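Drillum Junior: Everyday Things, Explained

Why Is There So Much Air in the Box?

Coffee capsules are for grown-ups. Grown-ups push a button, the machine makes a noise like a cow with a cold, and a very small drink comes out. You are probably not allowed to have any, and you haven't missed much. It tastes like burned toast.

The capsules themselves are more interesting than the drink. They are small, they are round, and someone has to put them away. If you have ever tried to put a lot of small round things into a box, you know that the box fills up before you think it should. You press the lid, and the lid disagrees.

This page is about why. It has some math in it, but the math is mostly hidden in places where you can step around it.

What is a capsule, anyway?

A capsule is a tiny cup with ground coffee sealed inside. One end is wide and has a rim that sticks out. The other end is closed and a bit narrower. Hot water is pushed in at one end and coffee comes out at the other.

The rim has a job: it gives the machine an edge to grip. It also does something annoying in a box. Two tin cans can stand with their sides touching all the way down. Two capsules standing next to each other bump rims at the top, and lower down there is a gap where they can't reach each other. Lay one on its side and it gets worse, because now it leans, and whatever is next to it leans too.
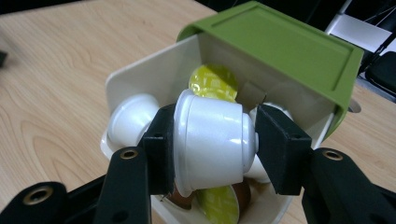 The trouble with round things

Bricks are easy. A brick has flat sides, so you can push it against another flat side and there is nothing left in between. This is why walls are made of bricks and hardly ever made of oranges.

Round things touch in a tiny spot and then curve away from each other. Put four coins on a table in a square, all touching. In the middle there is a gap shaped like a star with four points. You can't put another coin of the same size in there. You can't put anything much in there, except maybe a pea, and then you have a pea in your coins.

Every gap is small. A box of round things has a lot of them, though, and they add up. If you pour marbles into a box, more than a third of the space inside is still air. You paid for a box of marbles and got quite a lot of air with it, free.

Does it help to be tidy?

Yes, a bit. I'm sorry. I was hoping for a different answer too.

If you just drop things in, they land any way they like. One lies down, another stands on its rim, a third wedges itself in the corner and holds up everybody above it. Shake the box gently and some of them will slip into the gaps. Cereal companies know all about this. The cereal settles on the truck, and by the time it reaches your kitchen the bag has a big empty top and you feel cheated.

If you put things in one at a time, you can choose. It takes longer, and you have to look at the shape of each gap before you decide what goes in it.
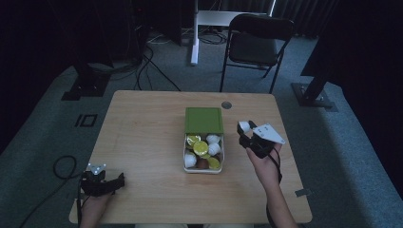
Choosing gets harder near the end. At first there is room for everything, and you can be as careless as you want. By the last few pieces there are only a couple of spaces left, and they are never the right shape. Often the only cure is to take something out and turn it around. People hate doing this. They would sooner push.

Colors make it harder still. If you want all the yellow ones together and all the white ones together, you now have two jobs, fitting and sorting, and they get in each other's way. The perfect spot for a white one may be right in the middle of the yellow ones. You have to decide which you care about more, a full box or a pretty one.

Rows or honeycomb?

There are two neat ways to set out circles on a flat surface.

The first is in rows, like an egg carton. Each circle has a neighbor in front, behind, to the left and to the right. It looks very organized, and adults love it.

The second is honeycomb. You slide every other row over by half a circle, so each one sits in the dip between two others. Now every circle in the middle has six neighbors, and the gaps between them are much smaller. Bees worked this out a long time ago and have been smug about it ever since.

So honeycomb always wins? On a huge floor, yes. In a small box, no, because the box has edges. When you slide a row over by half a circle, you waste half a circle of space at the end of it. In a small box that waste matters more than the smaller gaps.

Take a square tray that is exactly big enough for 9 coins in three rows of three. There is no cleverer way to arrange 9 coins. You could try all summer. The tray can't be made any smaller.

Now take 49 coins, in seven rows of seven. It looks just as perfect. It isn't. Mathematicians found a messier arrangement that fits the same 49 coins into a slightly smaller square. Some of the coins don't line up with anything, and the whole thing looks like a mistake. Remember this the next time someone tells you your drawer is a mess. You may be ahead of them.
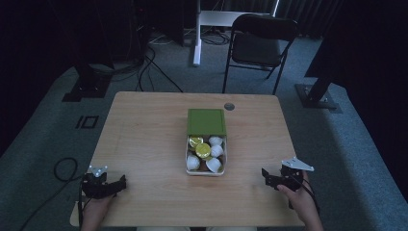 Page last changed: 12 February 2020

Top and tail

Capsules have one trick that coins don't. They are wide at one end and narrow at the other, so you can turn every second one upside down. The narrow end of one goes next to the wide end of the next, and they sit closer together. Shoes go in a shoebox this way. So do brothers and sisters in a tent, although there the smell is worse.

It works for paper cups too, if you can't stack them one inside another. Try it with yogurt cups (washed, please). Line up some the right way up and mark how long the line is. Then flip every second cup and push them together again. The second line should be shorter. If it's the same length, your cups have straight sides, and you'll need to eat a different yogurt.

Try it yourself: the box test

You will need:
A small box or food container with a lid
A pile of small things that are all the same shape, such as bottle caps, marbles or large buttons
A table
Some patience, or a friend who has some

1. Pour the things in until the lid only just closes. Don't press. Tip them out and count them.

2. Now put them in one by one, in rows. Close the lid, then tip them out and count again.

3. Do it once more in honeycomb, with every second row slid over.

4. Write down which way won. Change to a wider box and see if the winner changes.

A note about the table. Use one that's flat and smooth. Marbles are very good at finding out which way a table leans, and they'll let you know by leaving. Wood is fine. Look closely at a pale wooden top and you may see thin lines running across it, some straight, some a little wavy. They are called grain, and they are left over from the way the tree grew. Where the top is polished flat you can see the lines without feeling them, and a marble won't notice them at all.

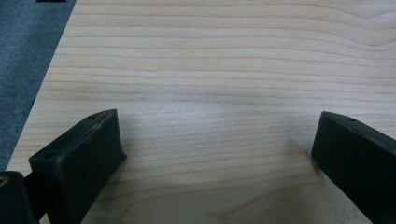 Questions we get asked

Why don't they just make square capsules?
A round shape has no corners, so it can be spun, pressed and sealed the same way all around. Corners are where things like to split. Round cups are also easier to drop into a round hole, especially before breakfast, when grown-ups aren't at their best.

What is the best shape for packing?
Cubes are hard to beat. They fill a box with no gaps if the box is the right size. They are also hard to drink out of.

Can I use eggs for the box test?
No.

Can I use hard-boiled eggs?
Ask whoever cleans your floor.

My box won't close and I've tried everything.
Take one out. There is no prize for the last button.

Coming in April: why the spoon drawer always has a fork in it.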